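Week 7 handout: learning from corrections

Reading before the session: sections 2 and 4 of the Verow report (Rankin, Carnegie). Bring your notes on behaviour cloning from week 5.

## 1. Where we left off

Behaviour cloning treats control as supervised learning. A person drives the arm through a task, we record what the arm observed and what the person commanded, and we fit a policy to the pairs. Small errors push the arm into states that the person never visited, and the policy has no data there. The errors then grow with the length of the task.

## 2. Corrections instead of more demonstrations

In the Verow method the first policy is trained on a small set of full demonstrations. It is then run on the real arm with an operator holding the controls. When the operator judges that the arm is going wrong, they take over, bring it back to a sensible state and hand control back. Only the takeover segments are added to the training set.

Write D for the demonstrations and C for the corrections. The loss is

L = L(D) + w · L(C)

with w = 2 in all the results below. Setting w to 10 made the policy hesitate near objects, as most corrections are slow movements.

## 3. Setup

The work uses a single arm with a parallel gripper, mounted beside a desk. A fixed camera gives the policy its view of the desktop. The desk is kept as an ordinary one, with stationery and electronics left on it, so the policy has to deal with clutter of different heights.

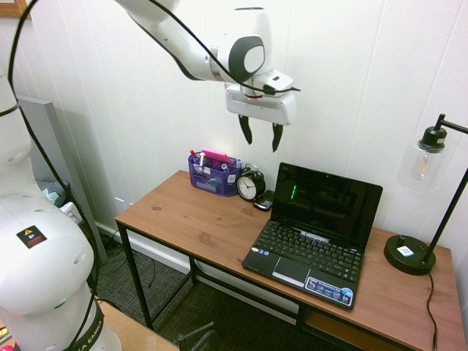 *Figure 1. The arm over the desk, fingers open. Organiser, alarm clock, phone, netbook and lamp on the desktop.*

Two points matter for the exercise. The lamp has a thin pole and a clear glass shade, and both are hard for depth estimation. The netbook is open, so the screen stands up as an obstacle to low sideways moves.

## 4. Result

The final training set held 1829 segments, counting D and C together. Nayara Rezende then repeated the training with the corrections removed and the same number of extra demonstrations put in their place. The version with corrections did better on long tasks. On single reaches the two could not be told apart.

The report does not separate operator skill from method. Cameron Moncrieff gave nearly all the corrections, and he had also written the controller.

## 5. Exercise

1. Show that with w = 0 the method reduces to plain behaviour cloning.
2. An operator takes over late. What does this do to the states covered by C?
3. Propose a takeover rule that needs no human judgement, and say what it would get wrong near the lamp.

Answers to question 2 should be no longer than half a page. Hand in to Eilidh Rankin, room 28, by noon.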